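Planning Two-Arm Tasks: Handout 6
Tsehay Gashaw – November

Search this site Go

So far the planner has moved one arm at a time. This week it assigns work to two. Hadgu, our task planner, treats each arm as a resource and each object as a token that one arm can hold.

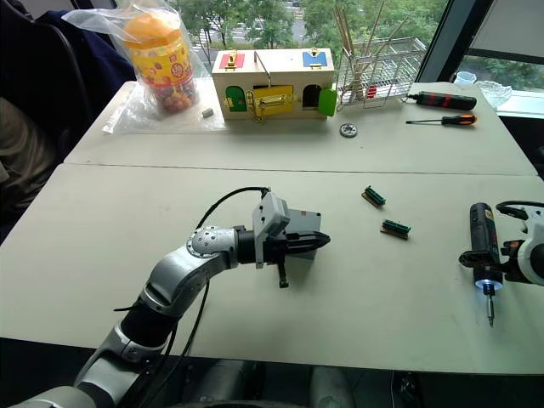 Ottmar Oltmanns objected that tokens break down as soon as both arms touch the same part. He is right, and section 3 of the reader adds a shared-contact state for that case.

Before any motion is planned, the perception node publishes a pose for every part in reach. A pose older than 300 ms is dropped – the planner then waits for a new one.

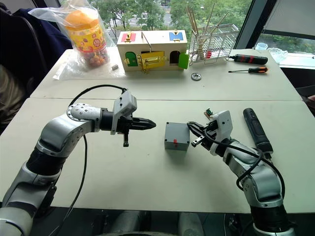

Fig. 2. Small grey box on the near table, between the two grippers.

Collision checks use the padded arm model. Cables are not in the model, so keep the wrist limits as supplied.

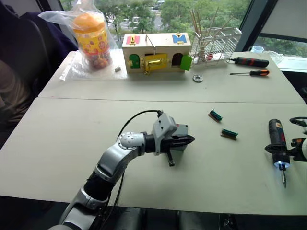
What happens if both arms ask for the same space?
The arm with the lower priority number goes first, and the other holds its last safe pose.

For screw work, position control along the tool axis is too stiff. Switch that axis to force control and leave the others alone.

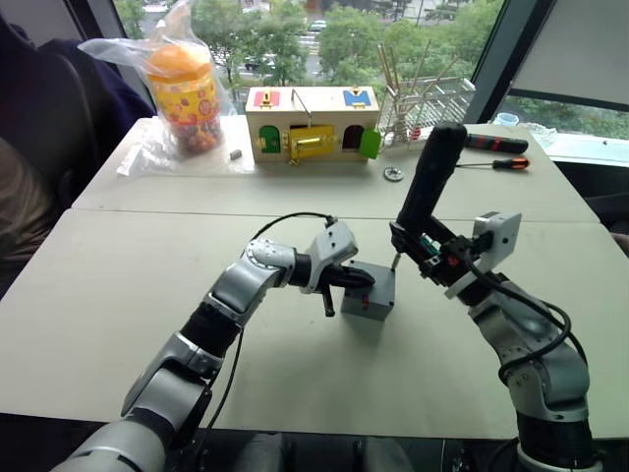 Exercise for Saturday

Run the planner with seed 383 and log each wait longer than 2000 ms. Hand in the log and a half page of notes.

Recent handouts
Handout 5: Grasp Poses
Handout 4: Frames and Transforms
Judard Setup Notes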